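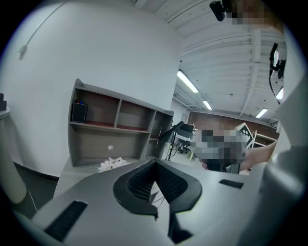 My sister asked me last week when she can buy a robot that does the tidying, and I said "not yet" so fast that she laughed at me. Then I had to explain myself, which took the rest of dinner, so I figured I might as well write it all down.

I should say up front that I love this stuff. I read everything I can find about robot hands and grippers, and I'll happily watch a clip of a machine folding one towel for 14 minutes. But I also have a living room, two kids and a shelf that collects junk, and I know what the job looks like from that side!

Take a shelf. Any shelf. You've got a little speaker, some stuff piled on top of the speaker, a thing you meant to take upstairs, and a bunch of fake flowers that keeps sliding over. When I tidy it I don't plan anything. I lift the pile with one hand, wipe with the other, put the pile back a bit straighter and move on. A simple two-sided gripper can be great at picking up a box. The trouble is the small loose things on top of the box, and knowing they have to come off first. And fake flowers are a nightmare, because what do you even grab? The stems spread out, the petals bend, and if you squeeze the wrong spot the whole bundle turns in your hand.

My friend Renata Rutkowska packs orders at Zawadzka, a small gift wholesaler, and she has much stronger feelings about this than I do. They tried out a packing arm from a company called Pandach last November. She told me it did fine with the square boxes, all day long, no complaints. Then they gave it the mixed bin, 41 different items in one tub, ribbon and candles and those little wire hearts, and she ended up standing next to it untangling things. "I was its helper," she said, and she was not pleased about it. The arm now does boxes only and she does the tub.

So does that count as a machine doing the chore? I go back and forth. Her boss says yes and points to the boxes. Renata says the boxes were never the hard part, and I'm mostly on her side, but I did ask her if she wants the boxes back and she said absolutely not.

What gives me hope is the way people are teaching these things now. For years it was somebody writing rules, and you can't write rules for my shelf. These days more and more of it comes from people doing the job themselves, over and over, with a gripper in their hand, so the machine has something to copy. I like that. It's how I learned to fold a fitted sheet (badly, from my aunt). But copying takes a lot of goes. If it needs 200 tries to learn one kind of cup on one kind of table, I want to know what happens when I buy a new cup.

And home isn't a shop floor. At Zawadzka the bench stays where it is and the lights are always the same. At my place the chair moves, there's a charging cable across the floor, and somebody has left a sock in the fruit bowl. I'd pay good money for a machine that only did the dishwasher, top rack and bottom, without breaking the blue mugs.

That's what I told my sister in the end. One chore, done well, maybe before her youngest is in high school. She said she'd wait, and then she asked me to help clear the table – so I did, in three trips, with a fork in my shirt pocket.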